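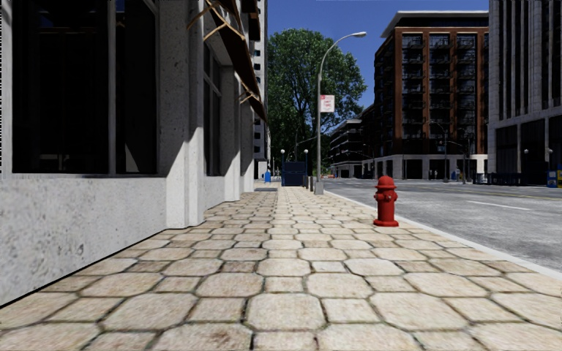

The practice block in the simulator, with the red hydrant near the curb and the street lamp farther along.

Workshop Tips from the Wiletus Robot Club

Our delivery robot, Drustik, spends its summers on a simulated sidewalk and the rest of the year in Zoriana Shevchuk's garage, and both places have taught us a good deal about keeping a small workshop in order. A few of you wrote in July asking how we manage with so little room, so I've gathered up what works for us.

Drive the route on screen before you plug in the soldering iron. We have new members steer past the hydrant 33 times, leaving a bit more room than they think they need, and then do the same in the driveway with an upturned bucket. Any old bucket will do, though a red one is nice if you have it!

Write the robot's width on masking tape and stick it to the top of the monitor. Do-yoon Hwang started this after we widened the wheels and forgot to tell the software – a whole Saturday went into that one.

Keep screws in muffin tins while a robot is apart, one cup for each step, working left to right. Put a strip of painter's tape over the top if you have to stop for supper. Egg cartons are fine too, but they tip.

For dusty wheels, use a soft dry toothbrush first and then a barely damp cloth. Skip the dish soap on rubber treads, as it leaves ours slippery until the next day.

Save your simulator runs under plain names, such as "hydrant wide turn" or "lamp post slow." Emilian Manole has 584 files called "test," and I love him dearly, but please don't do that.

Charge batteries on a ceramic tile, well away from the rag bin, and stay in the room with them. Ours get 6 minutes of rest after a run before they go on the charger, and the kitchen timer lives on the same shelf.

Fall sessions begin 9th September. Bring closed shoes, a pencil and a muffin tin if you can spare one – Zoriana would like hers back for baking.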